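Kerstin Dalen went back to work when her daughter was five months old, and her husband, Jonatan Åberg, stayed home. That was 31 weeks of porridge and strollers, and he still talks about it with a kind of glow. We met over coffee in their kitchen in Jonstead, where the two of them finished each other's sentences for most of a long afternoon.

"My mother thought I was joking," Kerstin says, laughing. "She came by that first Monday with soup, because she was sure he'd forget to eat. He'd baked bread!"

She runs the planning office at Moen and works 40 hours a week, sometimes more when a deadline is close. Her own father was rarely home before seven, and what she remembers best is the sound of his keys (she can still do an impression of it). "I loved that sound. But I didn't want my daughter's whole picture of a parent to be keys in a door."

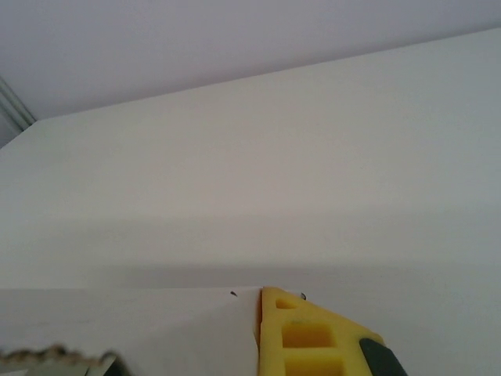 Indoors, July.

Jonatan grew up the other way around. His father taught school in Pinton and did all the cooking, and it never struck the children as strange until they ate at friends' houses. "I asked a boy in my class why his dad was sitting down," he says. "His mother thought that was very funny. I'm not sure his dad did."

Money came up, as it always does. The leave cost them 4000 a month compared with both salaries, and they put off a new car and a good many dinners out. Would they do it again? Kerstin says yes before I have quite finished asking. Jonatan takes longer, and tells me about the playground mornings when the other parents were kind but kept the conversation short. "I was lonely some days, I'll admit that. I'd tell another father to find company early."

In August he moves to a four-day week, and Fridays will be his and his daughter's. She has already decided they will spend the first one at the swimming pool.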